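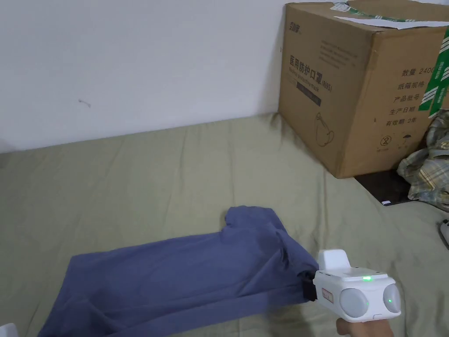
Carton de masques N95 posé au bord d'un drap vert sauge.

LE STOCK DE PRÉCAUTION, CETTE RELIGION DOMESTIQUE

La lettre du 2026-10-12

Trois lecteurs m'ont transmis la même liste la semaine dernière. Elle s'intitule « Le foyer prêt », elle vient de Wudora, qui vend des abonnements de réassort à domicile, et elle recommande à chaque ménage de garder chez lui dix jours d'autonomie en tout : eau, conserves, piles, papier, pharmacie. Les trois lecteurs me demandent si c'est sérieux. Je réponds que la moitié l'est, et que l'autre moitié est un catalogue.

Commençons par ce que je ne conteste pas. Avoir de l'eau d'avance quand on habite au bout d'une conduite qui casse tous les hivers, c'est du bon sens. Une lampe dont les piles fonctionnent aussi. Ma grand-mère gardait du riz, du sucre et des bougies dans le bas de l'armoire, et elle n'avait pas besoin d'une application pour lui rappeler de les faire tourner. Elle mangeait le vieux riz et rachetait du riz.

Ce qui me gêne commence à la page 2 du document, avec le calcul. Wudora estime le « stock de sérénité » d'une famille de quatre personnes à 992 euros. J'ai cherché comment ce montant était obtenu. On le reconstitue en additionnant les articles vendus sur le site, au prix du site, dans le format le plus grand. Aucun article n'est supposé se trouver déjà dans le placard. Personne, dans cette famille modèle, ne possède un ouvre-boîte.

J'ai refait l'exercice en faisant le tour de chez moi, puis en achetant au supermarché du quartier ce qui manquait vraiment. J'arrive à 377 euros, et j'ai été généreux sur le café. Mon chiffre ne vaut pas mieux qu'un autre, je vis à deux et je n'ai pas de bébé. Mais l'écart mérite qu'on pose la question à l'entreprise. Je l'ai posée par écrit. On m'a renvoyé vers la liste.

Reste l'argument de fond, celui que Brayden Bergeron défend dans son propre bulletin et qu'il m'a répété au téléphone : un foyer qui stocke en temps calme est un foyer qui ne se rue pas sur les rayons en temps de crise. C'est joli sur le papier. J'aimerais voir ce que cela donne dans un immeuble où la cave prend l'eau et où le débarras est aussi la chambre du petit dernier. Bergeron admet volontiers qu'il parle depuis une maison avec garage. Il pense que le principe tient quand même. Moi, j'en doute : quand la place manque, les cartons finissent à côté du lit, on cesse de les voir au bout d'un mois, et on rachète ce qu'on a déjà.

C'est d'ailleurs le point aveugle de toutes ces listes. Elles disent quoi acheter, très rarement où le mettre, presque jamais quand s'en débarrasser. Or un stock vieillit. Les piles coulent, la farine attire les mites, les élastiques sèchent, les médicaments périment et il faut les rapporter en pharmacie. Pour les masques et autres protections, la date figure en principe sur l'emballage et les conditions de conservation aussi - encore faut-il avoir gardé l'emballage. Combien de boîtes achetées dans l'urgence dorment encore au fond d'un couloir, sans que l'on sache si elles serviraient à quelque chose ? Je n'ai pas de statistique et je me méfie de ceux qui en brandissent une.

Il existe bien sûr une solution payante à ce problème. Prorkell propose un carnet numérique où l'on scanne chaque produit et qui envoie une alerte avant l'échéance. Je l'ai essayé. Il faut reconnaître que la saisie est rapide pour les conserves. Elle l'est beaucoup moins pour tout ce qui s'achète en vrac ou qui a perdu son étiquette, et l'alerte pour mes lentilles m'est arrivée avec un bouton « recommander » deux fois plus gros que le bouton « consommé ». Chacun appréciera la neutralité de l'outil. J'ai désinstallé le mien et collé une feuille à l'intérieur de la porte du placard, avec un crayon au bout d'une ficelle.

Wyn Jenkins, qui relit cette lettre avant envoi, me trouve injuste. Ses arguments, que je résume : les gens anxieux dorment mieux avec un placard plein, cela a une valeur, et il n'appartient pas à un rédacteur bien portant de leur expliquer qu'ils gaspillent leur argent. Je prends la remarque. Je note seulement que le sommeil des anxieux est un marché, et que l'on vend rarement moins de choses à quelqu'un qui a peur. La page d'accueil de Wudora affiche un compte à rebours. À rebours de quoi ? Je ne l'ai trouvé précisé nulle part.

Alors, que faire de la liste ? Je propose de la lire à l'envers. Rayez ce que vous possédez déjà. Rayez ensuite ce que vous ne mangeriez ou n'utiliseriez jamais en temps normal, car vous ne le ferez pas tourner. Pour le reste, demandez-vous où vous le rangerez, en citant une étagère précise. Si aucune étagère ne vient à l'esprit, l'achat peut attendre. Et avant de commander quoi que ce soit, sortez ce qui traîne derrière les portes, sous les lits et le long des murs, puis regardez les dates.

Ceux qui ont un traitement quotidien, un appareil médical électrique ou un nourrisson à la maison ont de vraies questions à régler, et c'est avec un médecin ou un pharmacien qu'elles se règlent. La liste leur consacre une ligne, entre les bougies parfumées et le jeu de cartes.

Si vous tenez un inventaire depuis plus d'un an, sur papier ou autrement, écrivez-moi. Je voudrais savoir ce que vous avez fini par jeter, et ce qui vous a réellement servi. Les réponses paraîtront dans une prochaine lettre, sans les noms si vous préférez.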